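# 机械臂操作规范编制项目 9月进展报告

提交人:邓若熙
项目组:李卫东、邱建华、蒋婉婷、侯诗雨
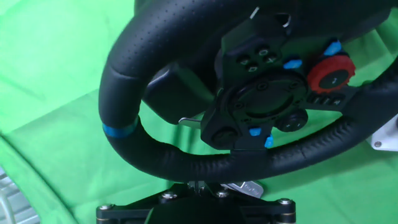
本月的主要工作是把操作规范第二稿改完,并在 Losthorpe 实验间试行。第一稿按设备编写,一台设备一章,试用的人反映查找不便,重复也多。第二稿改为按作业阶段编写,共4章:开机前检查、物件固定与布置、运行中的人员行为、停机与记录。

## 一、已完成的工作

**1. 开机前检查表**

检查表由原来的两页压缩为一页,共10项,包括急停按钮测试、关节限速设定、夹爪开合测试、腕部相机线缆固定等。每项由操作员签字,急停和限速两项须由第二人复核。邱建华负责与 Neneck 的现场人员核对措辞,双方对“低速模式”的定义原先不一致,现统一写为规范附录中的速度上限,由现场负责人在控制器上锁定,操作员无权修改。

**2. 物件固定与布置**

这一章改动最大。带旋钮、按键、拨片的操控类物件,受力点多,方向也不一样,单靠自重放置容易移位。第二稿规定:

- 底座有安装孔的,一律用螺栓固定,不得用胶带代替;
- 夹爪接触按键类部件前,先设定力上限,再做一次空行程;
- 可转动部件应标明允许转角,机械臂不得将其推到限位;
- 背景布须压住四边,不得垂入关节活动范围;
- 物件更换后,重新填写检查表中的固定项。

背景布一条是蒋婉婷在试行中补的,原稿只写了“保持台面整洁”,太笼统,现场没法照着执行。

**3. 运行记录**

统一了记录格式。每次运行登记操作员、物件编号、起止时间、中止原因。目前按新格式录入的运行记录为3000条,由侯诗雨整理。旧记录中“中止原因”一栏有不少空白,已决定不做回填,只在汇总时单独标注。

## 二、试行中发现的问题

一是复核签字执行不到位。周三下午抽查时,有3份检查表缺第二人签字,当班只有一名操作员。规范要求两人在场,排班表却没有跟着改。李卫东已与现场负责人商定,从下月起,单人当班时不得启动自动模式,只能做离线编程和示教器下的低速点动。

二是力上限的取值缺少依据。现在填的数值来自夹爪说明书,对小按键偏大。Ngui 提供的测力装置已到位,尚未标定。标定完成前,小按键类作业暂按说明书下限执行,并在记录中注明。

三是“中止”和“急停”混用。部分操作员把程序正常暂停也记为急停,影响统计。第二稿已加定义,还需要培训一次。

## 三、与 Lallstead 的沟通

Lallstead 希望规范能直接用于他们的双臂工位。项目组的意见是,停机与记录一章可以直接用,固定与布置一章需要增补双臂协同的内容,本期经费和任务书没有包括这部分。如资助方同意扩大范围,我们可以另行提交工作量估算。

## 四、下一步安排

1. 完成测力装置标定,给出按键、旋钮、拨片三类部件的力上限建议值。(邱建华)
2. 修订排班表,落实双人复核。(李卫东)
3. 组织操作员培训,内容为检查表填写和中止原因分类。(蒋婉婷、侯诗雨)
4. 汇总试行意见,形成第三稿送审。(邓若熙)

## 五、需要资助方确认的事项

- 是否同意将双臂工位列入下一期范围;
- 第三稿送审前,是否需要安排外部安全评审。如需要,请告知评审方式和费用列支科目。

经费按计划使用,本月无超支,明细见附表。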